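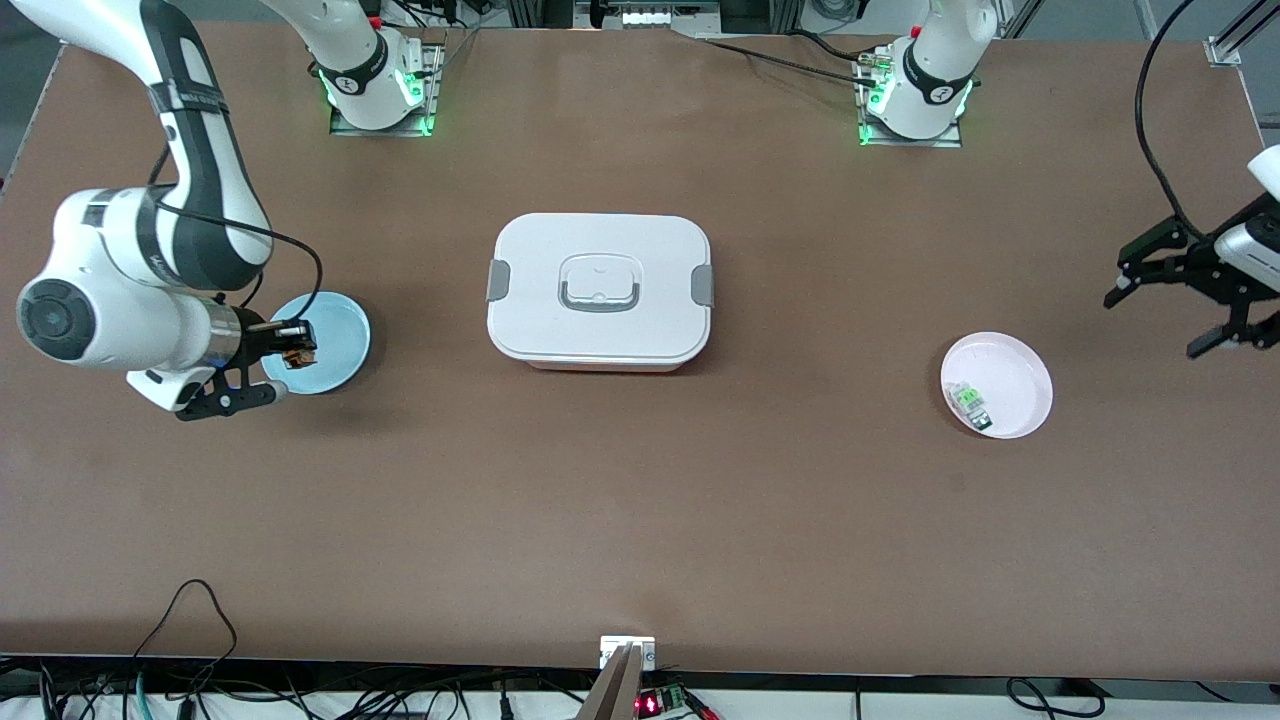

Figure 6.1 A two-armed workstation with a lidded food container, two plates and a small orange-brown item at the right gripper.

Chapter 6
Putting the Food Away

I hate putting leftovers away. Cooking I like, and I don't even mind washing up, but hunting for the container with a lid that fits, and then getting everything into it while I'm already half asleep -- no thanks. So when people ask me what I want from a home robot, that's my answer every time. And then they ask the next question, the one this whole chapter is about: can a machine do that yet?

My answer is sort of, on a good day, if you set the table for it. I know that sounds like a dodge, so let me tell you where I'm coming from.

In October I spent a week at Mirkeo, a small company that tries out kitchen chores on two-armed machines. I went in expecting the grasping to be the hard part. In Chapter 4 we spent a lot of pages on grasping, and I stand by every one of them! But picking a bit of food off a plate was the part I stopped watching after the first morning. It was the container that kept me in my chair.

Think about your own hands for a second (better yet, go get a container with clips on the sides and try this). You probably steady the box with one hand while the other pries at a clip. You feel the clip give. If the box slides, you lean on it a little, and you do all of this while talking to somebody about something else. Now try it with 2 fingers on each hand, held stiff, and a pair of thick oven mitts on. My students usually quit before the second clip.

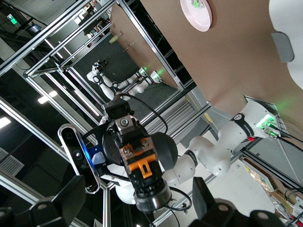 A two-fingered gripper has to get by with much less than you do. It may be strong enough and plenty accurate, and still have very little idea whether a clip has come loose or has only bent. The people who write the software know this, of course, and they have different ways around it. One group leans on the cameras. Another, the folks behind a program called Ritutis, would sooner have the arm push, check, and push again -- slow to watch, but I've grown fond of it.

Then there's the question of what counts as done. If a robot gets the lid off and drops the food next to the box, I'd call that a failed chore, even though most of the steps went fine. You'll see scores out of 100 all through this chapter, and I want you to get in the habit of asking what was scored. Was it each step or the whole job? Did a person reset the table in between? We'll work through the Shabalala scoring sheet in Section 6.2, and you can fill one out for your own kitchen.

Before you read on, pick one chore you do every day and write down the steps. Keep the list handy, as we'll come back to it in Section 6.4.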